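Keeping a Family Wall Calendar Going Past January

Last updated March 5, 2020

Every house I have lived in has had a calendar on the wall that was beautiful in January and abandoned by Easter. I was as guilty as anyone! It took me years of missed dentist visits, and one birthday party we turned up to a full week early with a wrapped present and a very confused host, before I settled down and worked out a way of keeping household plans that we still use. So put the kettle on, because I do go on a bit.

The first thing is where it lives. My mother kept hers inside a cupboard door so the kitchen would look neat, and of course you only saw it when you wanted the flour. Ours is in the passage between the kitchen and the back door, where everybody has to walk past it with their shoes in their hands. Hang it so the middle row is level with the chin of the shortest person who writes on it. When our youngest could reach, she began putting in her own swim practices, and I very nearly cried.

Then the pens. Buy thin ones. The fat markers that come free with things are fine for a sign on a lemonade stand and hopeless in a two-inch square. I keep one color for each person and one extra for things that belong to the whole house, like trash night and the furnace man. Store them lying flat and they'll last you twice as long — stood up with the cap at the top, the ink all slides down to the wrong end. 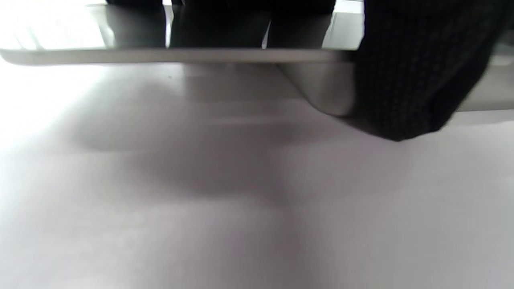

For a few months we tried doing it all on our phones, and I won't say a word against people who manage it. My sister does. But I found that I was the only one in the house who ever opened the thing, so it became one more chore with my name on it. What works for us is that the wall is the real one, and anybody who wants a copy in their pocket can make their own. On Sunday evening, after supper, we stand in the passage for five minutes and read the coming week out loud. Dogs, grandparents and visiting friends are all welcome to join in.

If you rule your own lines on a dry-erase surface, try thin vinyl tape before you try anything permanent. It peels off when you change your mind, and you will change your mind. My first layout had seven columns and no room at all for notes, so now I leave a strip down the side for what I call the waiting list: library books, the coat that needs a button, the form from school that somebody has to sign. Nothing on the waiting list gets a date until it is somebody's turn to do it.

Iresha Pramanik wrote to me from Nekville to say that she puts a small dot in a square when the thing has been arranged and a check mark when it has been done. I have stolen this idea completely. Before that I was forever phoning the vet to ask if I had already phoned the vet.
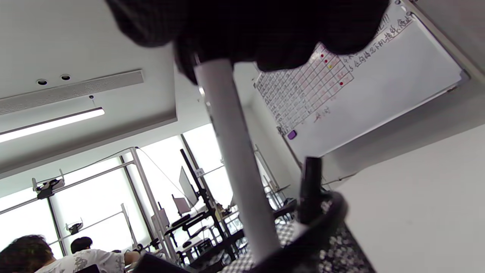
Cleaning is where most people lose heart. If old writing has been left up too long and won't come off, scribble over it with a fresh dry-erase marker, count to ten, and wipe the two away together. For the gray haze that builds up, use a little rubbing alcohol on a soft cloth, then a second cloth with plain water, and let it dry all the way before you write again. Please don't use a scouring pad. I did, one August, and every marker I owned left a ghost in that corner forever after. An old cotton sock over your hand makes a lovely eraser, by the way, and gets into the corners better than the felt kind.

Paper people can take heart too. A big desk pad calendar taped up at the corners does nearly everything a board does, and you get to keep the pages. I have a whole stack of ours in the hall closet, rolled up with rubber bands, and last winter I sat on the floor and read through an entire year of piano lessons and plumbers and who had the car. Write the year on the outside of the roll before you put it away, in pencil if you're using nice paper.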